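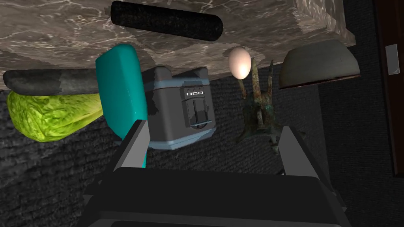 Can a robot clear the kitchen yet?

Sort of! And the "sort of" has gotten a lot more interesting since our last update.

Those of you who read this newsletter for the drill press reviews will have to forgive me, because I spent most of August on kitchens. Simulated kitchens, to be exact. The team at Skirnell has been building them by the dozen and turning a robot arm loose in each one, and they let me sit in for an afternoon and ask too many questions.

The project is called Werska. Every kitchen in it is a computer model with its own counters, floors and clutter, and the arm gets a short written chore. Put the egg in the bowl. Move the toaster back from the edge. Open the cabinet. Then it tries, over and over, at hours when the rest of us are asleep. There are 83 chores on the list right now, and each one gets 600 tries before anybody writes down a score.

I went in expecting the fancy stuff to be the hard stuff. I had it backwards. Siu-ming Cheung, who wrote most of the chore list, told me the team lost the better part of a month to picking up long round things. A box has flat sides, and two flat fingers like flat sides. A rod wants to roll, or tip, or swing around whatever point you happened to grab it by. You and I fix that with a thumb and don't even notice (go pick up a rolling pin and watch your own hand, it's great). A two-finger gripper has to get the angle right before it closes.
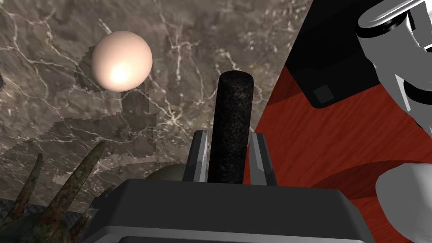 The Werska gripper with a dark rod between its fingers, in one of Skirnell's simulated kitchens.

The good news is that the rod chores now come out right on most tries, and the fix was pleasingly low-tech. They slowed the last bit of the approach way down. Galli, the planning software they use, used to treat the final couple of inches like any other stretch of travel. Now it creeps. I watched a batch of runs at normal speed and wanted to cheer for every one.

Not everything is in such good shape. Of the 83 chores, 11 are still what Siu-ming calls "the basement," meaning the arm fails more often than it succeeds. Anything with a soft item is down there. So is pulling open a cabinet by a small handle, which surprised me until I saw how little room the fingers have to work with. Come in a touch too high and they close on air. Come in too low and they bump the wood, and the arm spends the rest of its time trying to get un-bumped.
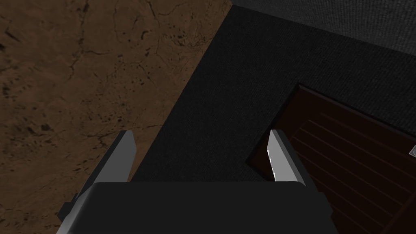
Cabinets also have the problem of the second step. Grabbing a handle is one skill and following it along as the door swings is another, and a robot that's very good at the first can be hopeless at the second. Maëlle Marchand has been working on the swing part since spring. Her current version lets the wrist go a little slack once the door starts to move, so the hinge does the steering. She showed me 2 doors opened cleanly in a row, then a third where the arm let go halfway and carried on through the air, holding nothing, with total confidence. We both laughed pretty hard.

So when does one of these put away my groceries? I asked, of course. Maëlle wouldn't give me a year. She did say that a simulated kitchen forgives a lot that a real one won't, like crumbs, and grease, and a kid who moved the stool. The next step is a real counter at the Triltgate shop, with a real arm and a much shorter list of chores, starting with the ones that already score well.

I'm excited about it anyway. A year ago I'd have told you the shop floor would get useful robots long before the kitchen did, with its tidy bins and parts that all match. I still think that's the likely order, but the gap looks smaller to me than it used to. Plenty of what they're learning about rods and handles carries straight over to bar stock and tool drawers, and a couple of you have written in asking about exactly that.

If you have a chore you'd like to see on the Werska list, send it my way and I'll pass it along to Siu-ming. Small and boring is best. I've already put in for refilling the salt shaker.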